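Diário de montagem, março

9h40. Leitura técnica no Teatro Cordeiro. A Honeylyn Talavera trouxe a planta de luz revista: 31 projetores em vez dos previstos, todos na mesma dimmerização da temporada passada. O circuito 5 continua com queda de tensão na vara da boca de cena. Pedi medição antes de pendurar mais carga. Fica registado que a vara suporta o peso, o problema é só elétrico.

O texto de Imorau tem dois atos e a encenação pede um único cenário, uma casa de província vista de dentro. O segundo ato depende de uma porta que abre para o público e fecha sozinha. A dobradiça de mola que veio da oficina fecha depressa demais e bate. Troquei por uma com travão regulável e ajustei até a folha encostar em quatro segundos, tempo da deixa da Charito Agbayani. Ela prefere três. Ficou em quatro até ao ensaio corrido.

14h15. Marcação do primeiro ato, cenas 2 a 6. A Charito entra pela esquerda alta e cruza até à mesa antes da fala do testamento. Com o sofá na posição da maqueta, o cruzamento tapa o suspeito a quem se senta nas últimas filas laterais. Recuei o sofá um palmo e rodei a mesa. Fita branca no chão para o primeiro ato, amarela para o segundo. As marcas antigas da Nunar ainda lá estavam e foram levantadas com espátula.

Lotação confirmada pela bilheteira: 599 lugares, com as duas frisas fechadas por falta de visibilidade. O fundo projetado corre a 2160 linhas, o que obriga a trocar o cabo longo da régie. O atual perde sinal de forma intermitente e não vale a pena insistir nele.

17h50. Som. O tiro do fim do primeiro ato sai da coluna de fundo e lê-se como se viesse da rua. Passei-o para a coluna do lado direito, atrás da estante, e baixei a reverberação. O trovão fica onde estava. A Honeylyn quer a deixa de luz um tempo depois do tiro, com corte seco e retoma lenta a partir da janela. Numerei as deixas de novo e imprimi duas cópias.

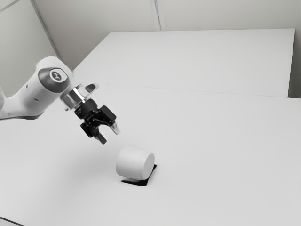 Pendentes para a próxima sessão

Cabo da régie, encomendado à Zola, sem data de entrega.
Medição do circuito 5.
Segundo travão para a porta, de reserva.
Cópia do guião com os cortes do inspetor na cena 4. A Charito ainda ensaia pela versão anterior.
Fita amarela, resta meio rolo.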